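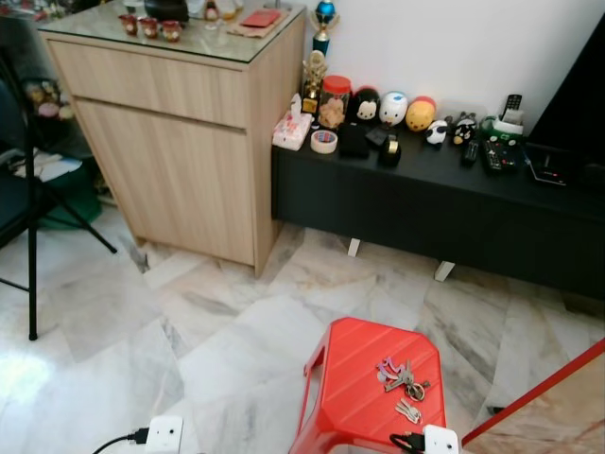 A home barometer reads station pressure, the actual pressure at the height of the sensor. Forecast maps show sea-level pressure, so the console needs an offset before its numbers can be compared with them. These steps use the Vistarer console; the Clalidari menus are the same apart from the button names. Set the console on a flat, steady surface at its permanent height. A cabinet with a glass top is suitable, and small items such as cups can stay where they are. Keep it out of direct sun and leave it powered for 90 minutes. 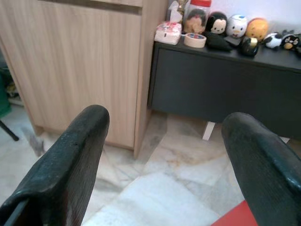

## Find the offset

1. Look up the ground elevation of the house and add the height of the console above ground.
2. Divide the total in meters by 8.3. The result is the offset in hPa. A console at 90 meters needs 11 hPa.

The divisor holds for low elevations and mild air. Above 500 meters, use the full formula with outside temperature. 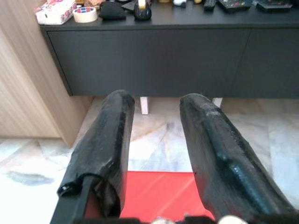 Round to the nearest whole number if the console does not accept decimals.

## Enter and check it

1. Hold SET until REL flashes.
2. Step up or down until REL minus ABS equals the offset.
3. Press SET once to store.
4. Compare REL with the nearest airport report at the same hour, in light wind. Repeat in the evening.

A steady difference can be added to the offset. A difference that changes sign points to a bad sensor. 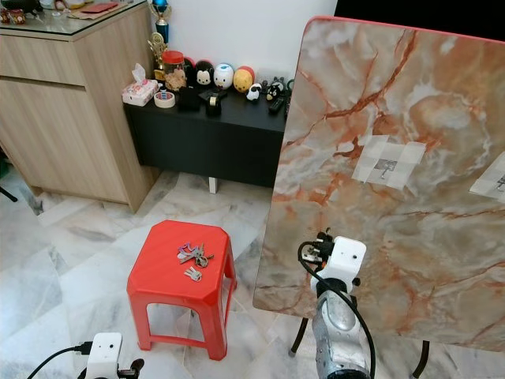 *Red stool with keys, next to the marble-print tabletop.*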